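Mirko Sorrentino has worked the exchange counter at Rasteck for 13 years, long enough to know what people will ask before they reach the window.

"They want the rate they saw on their phone," he says. "I tell them that's the middle rate. Banks use it between themselves. What you get from me is the buy rate or the sell rate, and the gap between those is how the shop pays its rent."

May 12, 2021
Shares 131 | Comments 2

Travel money has been slow, and most of his work is now transfers. Parents send rent to a student abroad, or a retired couple pays the bills on an apartment in Kirnska. He asks all of them the same thing: how much will arrive?

"Don't ask me about the fee first. A place can charge no fee and take three percent in the rate. Ask for the amount that lands in the other account, in the other currency, and write it down. Then go ask somebody else."

He sends some customers across the street to Kistellow, which he says does better on large sums. Pintér, the other office in town, is cheaper for cash but closes early.

Sorrentino does not like trying to guess the market. In February a customer held off on a house deposit, waiting for the rate to move his way.

"It went the other way for three weeks. He was looking at it every hour - at dinner, in bed. I said, send half now and half later, and at least you'll sleep."
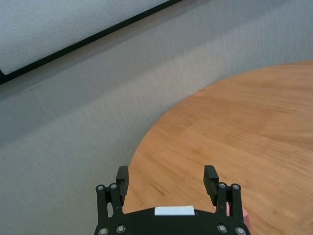
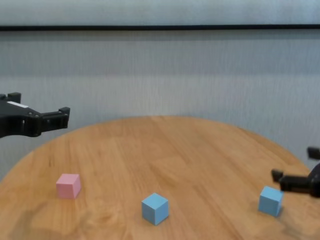
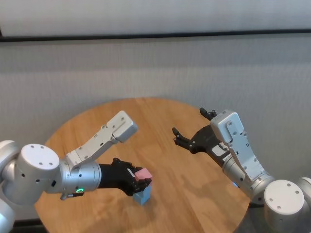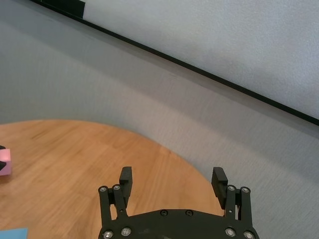 The other thing he brings up is the card terminal abroad that offers to charge you in your own currency. He always says no to it.

"You press the local currency, every time. The other button lets the store's bank pick the rate, and it's not going to pick a nice one." Cash machines put up the same offer, he says, often with the worse choice in bigger letters.

Leftover coins he can't help with. Rasteck takes notes only, and he keeps a charity jar next to the window for the rest.

Shares 131 | Comments 2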